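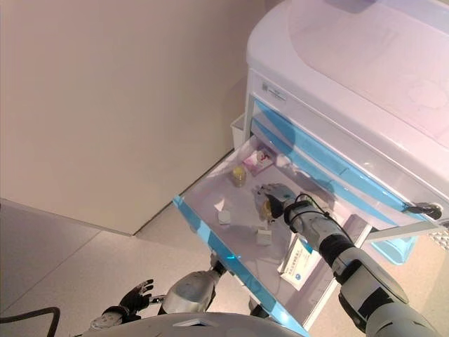 Cart with one drawer open: small box and yellow-lidded jar.

3. Setting up for an earthwork survey at Illey hill fort

Read this section before you go up. It covers placing the base point, starting the Rurari recorder, walking the ramparts and checking your lines against the older plans. Drawing up is dealt with in the next section. Last revised Oct 21, 2026.

3.1 Before you leave

The standard account of Illey says it was built in a single campaign, held by one ruling family and abandoned after a siege. Most of that rests on one printed guidebook, and the guidebook gives no sources. Leave it in the car. If you walk the bank already knowing where the siege breach is supposed to be, you will record a breach.

You will need the recorder, the staff, the base plate, pegs, a long tape, a printed blank of the hill with contours only, and pencils. Take the Reinholz plan too, but keep it folded until step 3.4.

1. Charge the recorder fully the night before. The Rurari leaflet promises a full day's use. We have had full days in August and we have had it die before lunch on a cold morning, so carry the spare battery whatever the leaflet says.

2. Clear the memory of old jobs. The recorder will let you add new points to somebody else's survey without a word of warning.

3. Set the units to metres. Check them again on the hill. Changing the battery sometimes puts them back to feet.

4. Name the job with the site, the stretch of rampart and your initials. "Test" and "Illey new" are no use to the person drawing it up.

Note: Permission to enter the upper enclosure does not cover digging, probing or the use of metal detectors. Pegs go into the turf at the base point only.

3.2 Placing the base point

1. Go in by the lower gate and follow the path to the Butar tower. "Tower" is generous. It is a stump of walling, and there is a fair argument that it was never taller than a man and was put up to pen sheep. The name is kept here because every map uses it.

2. Find the metal stud in the rock on the uphill side of the stump. Do not use the painted cross nearby. We don't know who painted it, and it agrees with none of our plans.

3. Set the base plate over the stud and level it with the three screws. Turn the plate a quarter turn and look at the bubble again. If it has moved, start over.

4. Switch on the recorder and wait until the light stops blinking. Then wait another 3 minutes. The light means the recorder is satisfied, and it is easily satisfied.

5. Record the base point and write the reading on paper as well, with the time.

Caution: The ground behind the Butar stump drops away sharply and the edge is hidden by bracken in summer. Do not step backwards to read the staff.

3.3 Walking the rampart

Work along one stretch at a time. A stretch is the length of bank between two obvious breaks, such as a gateway, an outcrop or a field wall.

1. Start at the end nearest the base point. Hold the staff upright on the crest of the bank and take a reading.

2. Move along the crest, taking a reading wherever the line bends or the height changes. Do not pace out equal distances. Even spacing looks tidy on the sheet and misses the bends.

3. Return along the foot of the outer slope in the same way, then along the bottom of the ditch if there is one. If you have to talk yourself into seeing a ditch, write "ditch?" in the notes and leave it off the line.

4. Where there is stonework, record its top and bottom edges. Say whether the stones are laid or simply lying there. A good deal of the "inner wall" at Illey is scree that has been promoted.

5. After every 100 metres of crest, go back to a reading you have already taken and repeat it. The two should agree to within the width of your hand. If they don't, go back to the stud and take the base reading again before you do anything else.

6. Mark modern disturbance separately: rabbit holes, footpath wear, the cutting for the water pipe. The pipe cutting has twice been published as a postern gate.

Note: The recorder's screen offers a feature called Auto Bank, which guesses the line between your readings and smooths it. Turn it off. It gives every rampart the same gentle curve, including the stretches that are plainly straight.

Note: Readings taken under the trees on the north side wander. The makers say this was cured in the latest update. Use the tape there all the same, measuring out from a reading taken in the open.

3.4 Checking against the older plans

1. Unfold the Reinholz plan and lay your blank beside it. Compare shapes first and measurements second.

2. Mark in pencil any place where the two disagree. Do not correct either of them on the hill.

3. Treat the inner enclosure on the Reinholz plan with care. The outer bank is well drawn and was clearly walked. The inner part looks as though it was finished indoors: the corners are all close to 90 degrees, and very little on this hill is.

4. The plan gives the full circuit as 1,931 metres. No starting point is stated and the line followed is not described, so the figure can't be tested. Do not quote it in your notes as the length of the rampart, and do not stretch your own line to meet it.

5. Where the plan shows a feature you couldn't find, write "not seen". This is different from "not there". The grass may have been long or the light flat, and you may have been tired.

3.5 Closing down

1. Take a last reading on the stud and compare it with the first on your paper sheet.

2. Stop the job from the menu before switching off. Holding the power button loses the last few readings, although the screen says they have been saved.

3. Pull the pegs and tread the turf back down.

4. Copy the job on to a computer the same evening and open the file to make sure there is something in it. Keep the paper sheets with it, mud and all.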